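FOR IMMEDIATE RELEASE

Iltow Opens Wire Handling Collection Floor in Bornska

Company to record people steering robots through a chore that people do not enjoy either

BORNSKA, 16/03/2018 - Iltow, which builds learning systems for factory handling work, today announced the opening of its first dedicated collection floor, a leased hall in Bornska where operators will spend their shifts guiding robot arms through the business of getting wire harnesses out of trays. The company expects to record 600 hours of usable work by the end of June. It expects to record a good deal more than that which is not usable, and has bought the storage.

A wire harness is a bundle of wires with connectors on the ends. It has no fixed shape. Put several in a tray, move the tray across a building, and they will have introduced themselves to one another by the time they arrive. Assembly workers deal with this by tugging, shaking, sighing and tugging somewhere else. Conventional automation deals with it by stopping and turning on a light.

Iltow's approach is to let the machine learn from examples. An operator sits at a station with a pair of hand controls and works the arms remotely while the system stores joint positions, motor currents and several camera views. Each attempt, from the first reach to the last release, is saved as one example. A learning system called Goel is then trained on the collection and asked to try for itself. Early versions of Goel, trained on a small pilot set, showed great confidence and took hold of the tray.

The Bornska floor has 8 stations. Some pair a multi-fingered hand with a parallel-jaw gripper, an arrangement the company arrived at after a long internal argument between people who like fingers and people who like things that work on Mondays. The hand is better at sorting through a tangle. The gripper is better at holding on to whatever the hand finds. Operators have been told they may use either one for either purpose, and their preferences are now part of the record.

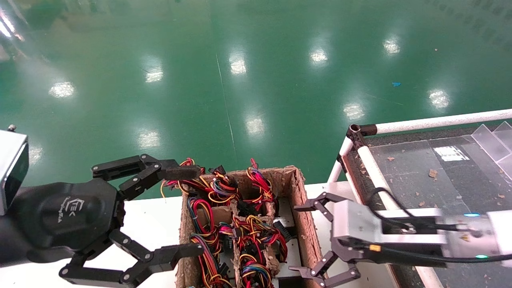

Parts come in the same molded-pulp trays that suppliers ship them in. Iltow considered a smooth plastic tray with rounded corners and clean edges, which would have made every demonstration easier and taught Goel all about a tray that its customers do not own. Pulp sheds, bends and snags connectors. The company regards this as a curriculum.

Trays are refilled between attempts by hand, with no attempt at neatness. In the pilot, staff were found to be laying the bundles in politely, all facing the same way, and the resulting examples had to be set aside. Refillers at Bornska now follow a written procedure for being careless. It runs to 2 pages and has been revised twice.

Failed attempts are kept. If a bundle slips, catches on a divider or brings a neighbor along with it, the operator carries on and recovers as best they can, and the whole episode goes into the collection with a label saying what went wrong. Iltow has found that recoveries are the examples Goel needs most and the ones operators are most tempted to delete. The delete button has been moved to a different menu.

Operators complete around 90 attempts in a shift, with breaks. New hires begin on single bundles in an open tray and move on to full trays once they have stopped leaning sideways in their chairs to see behind things. No background in robotics is required. Applicants who have untangled holiday lights without raising their voices are encouraged to mention it.

The harness work is being carried out with Vistusbridge, an assembly contractor that supplies the trays and parts and has agreed to try the trained system on one of its own benches. Under the arrangement, Vistusbridge receives early access to Goel, and Iltow receives a steady supply of wire that has already been annoying somebody. Financial terms were not disclosed.

Goel will not be offered for general sale this year. Iltow plans to publish a short report on the first collection period, including the share of attempts discarded and the reasons, which the company describes as the more entertaining half of the document.

Prospective operators and assembly firms with tangled parts of their own may arrange a visit to the Bornska floor through Iltow's front desk. Closed shoes are required. Visitors are asked not to straighten the wires.

About Iltow
Iltow develops learning systems for handling flexible parts, including wire, hose and cable. The company trains its systems on demonstrations recorded by its own paid operators.

Media contact: Iltow Press Office, Bornska

###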